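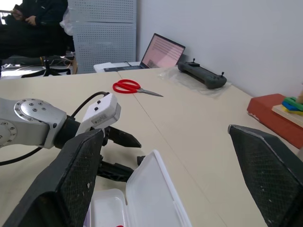
**marrowfat_jim**
Has anyone here bought one of those Droltwood jigsaw boards and thought it was worth the money? They want £132 for what looks to me like a sheet of wood with a lip round it. I do mine on a plain pale top made of two sections joined together, and the seam is my only real complaint. The sorting I do in shallow plastic boxes with a hinged lid, the sort where the lid stands up by itself when it's open, and I can't see what a set of fancy drawers would add. Happy to be told I'm wrong, but please, not by someone who got theirs free to review.

**Kilau**
Got one last October, paid full price. The surface is good and pieces slide without catching. The drawers are too shallow for a 2,000 piece unless you don't mind everything in a heap. I'd give it a six.

**tuppence**
> The drawers are too shallow

They're fine if you sort by colour first. I've done three big ones on mine with no trouble. People overfill them and then blame the board.

**Kilau**
I did sort by colour. It was a Claeys harbour picture and half of it was grey. Where would you like the grey to go?

**tuppence**
Two drawers?

**marrowfat_jim**
So that's £132 and you still need somewhere else for the grey. Not exactly selling it to me.

**Kianoush Rezaei**
Seams first. A sheet of mount board from the art shop, cut to cover the join, sorts it out for a few quid. Tape it underneath at the corners or it creeps. I wouldn't bother with felt, whatever the mat people say — pieces drag on it and you can't nudge a finished section across.

**oldshed**
Disagree on felt. Mine rolls up and goes behind the sofa, and I've never lost a piece.

**Kianoush Rezaei**
Does it come out flat again afterwards, though? Mine never did. I had a ridge through the sky for a fortnight.

**oldshed**
Flat enough for me. It's a hobby, not a kitchen worktop.

**marrowfat_jim**
Has anyone tried the tilting one from Skuvside? The advert says it "ends neck strain", which I find hard to swallow from a bit of wood on a hinge.

**tuppence**
A friend has it. Her neck is the same as ever, but she likes it. Anything above the gentlest slope and the loose bits head for your lap.

**Kilau**
Sounds right. I'd try the mount board before spending anything.

**marrowfat_jim**
Will do. Does it matter which side faces up? One side of mine is shiny and the lamp bounces off it.

**Kianoush Rezaei**
Dull side up.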